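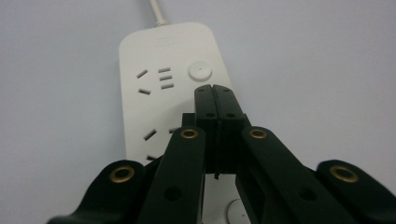
Lerkside Housing Trust Opens Home Electrical Safety Program to All Tenants

Free visits, replacement power strips and added wall outlets offered under the Limis program, with financial support from the Plekel Foundation

LERKSIDE, February 2021 – Lerkside Housing Trust today announced that its home electrical safety program, known as Limis, is open to every household in the homes it owns and manages. The program provides a free visit by a licensed electrician, replacement of unsafe power strips and extension cords, and, where a home does not have enough wall outlets, the installation of new ones at no cost to the tenant.

Limis is funded by the Trust and by a three-year grant from the Plekel Foundation. Electrical work is carried out by Chien Electric, which was selected after an open bidding process last year.

The Trust is responsible for 2410 homes in Lerkside and the surrounding district. Of these, 779 were built before the present wiring standards came into force and have fewer outlets per room than a new home would be required to have. Households in these older buildings will be offered the first appointments. All other tenants may register now and will be given a date once the first round of visits has been completed.

"Our older homes were designed for a lamp, a radio and perhaps a television," said Mireille Chamoun, Director of Resident Services at Lerkside Housing Trust. "Over the past year many of our tenants have been working, studying and cooking at home all day, and the demands placed on a single outlet have grown a great deal. We want people to have enough power in the right places, and we want them to be able to ask for it without worrying about the bill."

Background to the program

The Trust began planning Limis after a review of maintenance requests showed a rise in calls about tripped breakers, warm plugs and damaged cords. Building staff also reported that tenants in several buildings were connecting one power strip to another in order to reach desks, kitchen counters and bedrooms on the far side of a room.

Connecting power strips in a chain, running cords under rugs and plugging space heaters into strips are all practices that can lead to overheating. The Trust has included advice on these subjects in its tenant handbook for many years. The review concluded that advice alone was of limited use in homes where the nearest outlet was behind a wardrobe or on the other side of a doorway.

A trial was held last fall in 50 homes at the Trust's Mill Lane and Orchard Court buildings. Each household received one visit and a written summary of the electrician's findings. Tenants who took part were asked for their opinions afterward, and several changes were made to the program as a result. Appointment windows were shortened. The written summary was reduced to a single page. Tenants may now choose the position of a new outlet together with the electrician, within the limits of the wiring.

What the visit includes

Each Limis visit is expected to take less than one hour. The electrician will:

Check the main panel, including the labeling of each breaker

Test all wall outlets in the home for correct wiring and secure mounting

Look over power strips, extension cords and adapters that the tenant wishes to have checked

Replace strips and cords that are cracked, scorched, loose at the socket or not suited to the equipment connected to them

Discuss with the tenant whether additional wall outlets are needed, and where

Test smoke alarms and replace batteries

Each household may receive two new power strips with built-in overload protection. Tenants who brought adapters or power strips with them from another country are encouraged to show these to the electrician, who will check that the plug type and rating are suitable for use in the building. Items that cannot be used safely will be exchanged. Items will be taken away for recycling only with the tenant's agreement.

If new outlets are needed, a second appointment will be arranged. This work requires the power to be turned off in part of the home for a short period. Tenants who rely on medical equipment should tell the Trust when they register so that suitable arrangements can be made before the visit.

The program does not cover the repair of televisions, computers, kitchen appliances or other equipment that belongs to the tenant.

Health precautions during visits

All visits will follow current public health guidance. Electricians will wear face coverings, clean the surfaces they touch and ask that household members remain in a different room while work is in progress. Tenants who are ill, who have been asked to stay at home, or who would simply prefer to wait may postpone their appointment without losing their place in the program. Advice by telephone is available in the meantime.

Funding and schedule

The grant from the Plekel Foundation will meet the cost of equipment and materials, including the purchase of 1000 power strips for the first phase. The Trust will pay for labor out of its planned maintenance budget. Rents and service charges will not be increased to pay for the program.

"The Foundation has supported housing work in this district for a long time, most often through grants for insulation and heating," said Hnat Kravchuk, Program Manager at the Plekel Foundation. "Electrical safety receives less attention, although the improvements are modest in cost and tenants notice them at once. We were persuaded by the care with which the Trust listened to residents during the trial, and we look forward to reading the first results."

Visits to the older buildings will begin this month at Mill Lane and will continue building by building. The Trust intends to open the second phase, covering all remaining homes, in May. A schedule by building will be posted in each lobby and on the tenant website, and every household will receive a letter before visits begin at its address.

A report on the first phase will be presented to the Trust's board and made available to tenants. It will set out the types of faults found, the number of outlets installed and the comments received. No individual household will be identified in the report.

How to register

Tenants may register for a visit in any of the following ways:

By completing the Limis form on the tenant website

By calling the Resident Services desk during office hours and choosing the option for repairs

By returning the reply card enclosed with the February rent statement

Registration takes a few minutes. Tenants will be asked for their name, address, a telephone number and the times of day that suit them best. Interpreters can be provided on request, both for the call and for the visit itself. Printed materials are available in large type.

Tenants should not wait for a Limis appointment to report a fault. Any outlet that is hot to the touch, makes a buzzing sound or shows burn marks should be left unused and reported immediately to the emergency repairs line, which is open day and night. In the event of smoke or fire, tenants should leave the building and call the emergency services.

Advice for all households

Whether or not they have registered, the Trust asks tenants to observe the following points:

Plug heaters, kettles, microwaves and washing machines directly into a wall outlet

Do not connect one power strip to another

Keep strips and cords away from sinks, bathtubs and wet floors

Leave strips uncovered, and do not run cords beneath carpets or through doorways where they may be pinched

Unroll extension cords fully before use

Pull on the plug, never on the cord

Stop using any strip with a cracked case, a loose socket or a worn cable

Further guidance is given in the electrical section of the tenant handbook. A revised edition of that section has been prepared with Chien Electric and will be left with each household at the end of its visit.

"Most of what we found during the trial could be put right the same day," said Ms. Chamoun. "I would encourage every tenant to register, including those who have had no trouble. A visit is free, it is short, and it places no obligation on the household."

About Lerkside Housing Trust

Lerkside Housing Trust is a nonprofit landlord providing affordable rental homes to families, older people and single adults in Lerkside and the surrounding district. In addition to managing its own buildings, the Trust offers advice on tenancy matters, household budgeting and energy use.

About the Plekel Foundation

The Plekel Foundation makes grants to nonprofit organizations working to improve housing conditions. It gives priority to projects that have been planned with the people who will benefit from them. Applications are considered twice a year.

About Chien Electric

Chien Electric is an electrical contractor serving residential and public buildings. Its work includes rewiring, panel replacement, lighting and safety inspection.

Media contact

Press Office, Lerkside Housing Trust
Requests for interviews with Ms. Chamoun or Mr. Kravchuk should be made through the Press Office. Interviews are being conducted by telephone or video call until further notice.

###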